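Notes from the Kitchen Table: Buying Spices in Small Amounts

By Arne Haberkorn

3 Aug 2020

14 shares | 11 comments

When I moved to this town I brought one suitcase with clothes and one box with spices. My mother packed the box. In it was a bag of ground paprika as large as a pillow for a baby, and she told me it would be enough for three years. She was right about the amount. The color was gone after the first winter, and the smell was gone before the color.

I write about this because several readers of the Helleo newsletter have asked me why my recipes say "fresh paprika" or "fresh cumin" when these things are dry. With "fresh" I mean that the spice was ground not very long ago. A whole seed keeps its oil closed inside. After grinding, the oil meets the air and slowly leaves. The powder does not become dangerous to eat, but the soup tastes of very little, and then the cook adds more salt.

My first advice is to buy less. A big bag looks cheap if you compare the price by weight, and I also like to save money. But if you throw away half of it, the small bag was the cheaper one. At the Wegener shop on the corner they will weigh 40 grams for you, or even less if you ask in a friendly way and the line is short. I buy ground spices in this manner and use them within one season. Whole ones, for example coriander seed, peppercorns and cloves, I allow myself to keep much longer.

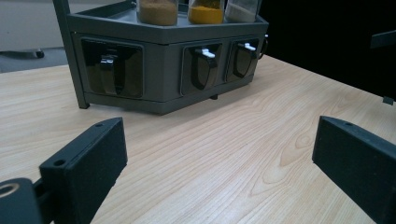 The second advice is to write the month on everything. I use a pencil and a small piece of paper tape, and I write the month when I bought the spice, never the month when I think it will be old. That second date I can decide with my nose. Put a little of the powder in your palm, rub it with a finger and smell. If you must think for a long time about what it is, please do not put it in the dinner for your guests.

Heat is also a problem. In my first apartment the only shelf was directly over the stove, and everything on it got the steam from the potatoes. The garlic powder became one hard stone. I had to break it with the handle of a knife, and my neighbor knocked on the wall. Any place that stays dry and cool is better, and a closed drawer is very good. Please do not shake a spice directly over the hot pot either. Take it out with a dry spoon.

Some readers wrote to me about roasting. I do this only with whole seeds, in a dry pan on low heat, and I stay beside the pan the full time. Cumin needs 2 minutes. When the smell comes up strongly, I pour the seeds on a cold plate, because the pan continues to cook them also after the gas is off. Then I crush them in the mortar. My mortar came from the Binach flea market and has a crack on one side, but it does the work.

And what to do with the old powders? I had eleven bags when I finally cleaned up last November. The weak paprika went into a bread dough, where I wanted mostly the color, and there was still a little of it. The curry mix I could not save. My wife asked me to carry it outside immediately, and I did.

For the next issue I would like to collect your spice mixes for lentils. Please send the amounts in teaspoons and tell me where you learned the recipe. The reader from Mikenon Street who sent me one without her name: it was excellent, but I could not read the fourth line. Was it fennel or fenugreek? I tried with fennel.

Share this item | 11 comments

We use cookies to remember your newsletter settings. Accept | Learn more

© 2020 Helleo Newsletter | Contact | Unsubscribe | Back to top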